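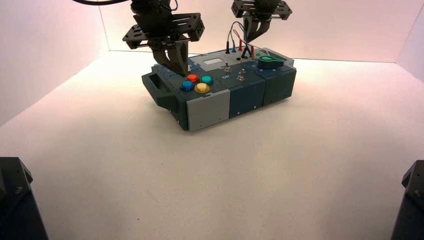
Robotics club is back for another year and I could not be more chuffed! We're out at the Brendton workshop again, and this term the students are working on what we call the button box challenge, where a pair of robot arms has to work its way through a set of little jobs in order. Press this, flip that, move a lever, deal with the plugs. The four coloured buttons, bunched up tight on the left end, are everybody's starting point, and they look dead easy until you try to hit the blue one without leaning on the yellow. The toggle switch marked ON is next along, then it's over to the test leads and the big green lever at the back right, which the younger kids all want to have a go at first (sorry, you have to earn it).

Share (5)

Posted September 13, 2023 by Soudabeh Mazandarani

I know this is meant to be a gallery and I've put up a grand total of one photo so far, but I do have plenty to say to go with it, so grab a cuppa.

The arms. We run two of them, and the kids named them before I'd even got the power boards sorted. The left one is Gál and the right one is Lurkidska, and please don't ask me where Lurkidska came from, I was told it was "from a game" and then everyone fell about laughing. In the picture Gál is in close behind the buttons with its fingertips right down near the panel, and Lurkidska is hanging back higher up, pointed at the leads. I like this one because you can see what we've been banging on about for weeks: one arm gets on with its job while the other waits somewhere sensible. Last year's team had both of them charging in together and we had a few proper tangles.

The leads. Blue, red, black and orange, all looping up out of the top of the box, and they are the hardest part of the whole challenge by a mile. A button stays where you left it. A lead flops about, so the spot you taught the arm at the start of the session may be no good at all by the end. Our Year 9s have started writing down where the loop sits before each run, which was their own idea and I'm very proud of them.

The white walls. We did try it on the ordinary workbench first and it was a nightmare, with jumpers and lunchboxes and somebody's elbow always in the background. The plain white bay makes it much easier to see what the fingers are up to, and I've asked that nobody draws on it. We'll see how long that lasts.

Scoring, for the parents who've been asking: each run gets marked out of 200, and you lose points for touching anything out of order. Teams get 2 goes at it on the day and we keep the better one. The Fisden crew are coming across to compete against us later in September and they're good, so we've got some practising to do.

The fundraising jar is sitting at $1,979, by the way, which is spare fingers and a new set of leads sorted with plenty left over for the bus. Thank you to everyone who bought a sausage (or four, you know who you are).

I'll add more pictures as the teams get further along. If your child has taken any good ones at club, send them my way and I'll pop them up with a line or two.

2 comments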